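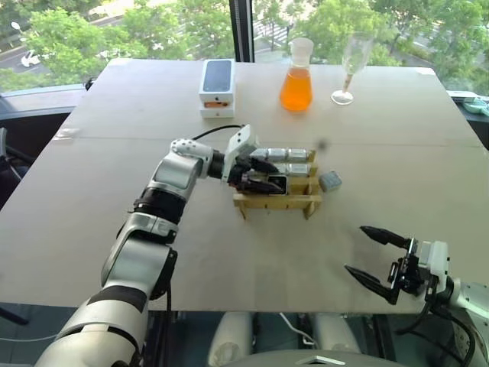 Search this site Go

I do wish we'd write our bench rules for robots the way my gran wrote recipes – plainly, and with the reasons left in. The Jasar code runs to 498 clauses, bless it, and only 2 of them mention glass or open liquids. At Trastov we keep a single page by the door, and people read it!

Comments (2)

Rusness reader: Lovely piece, though our insurers would faint.

benchhand: Clause 4 does cover flasks – have another look.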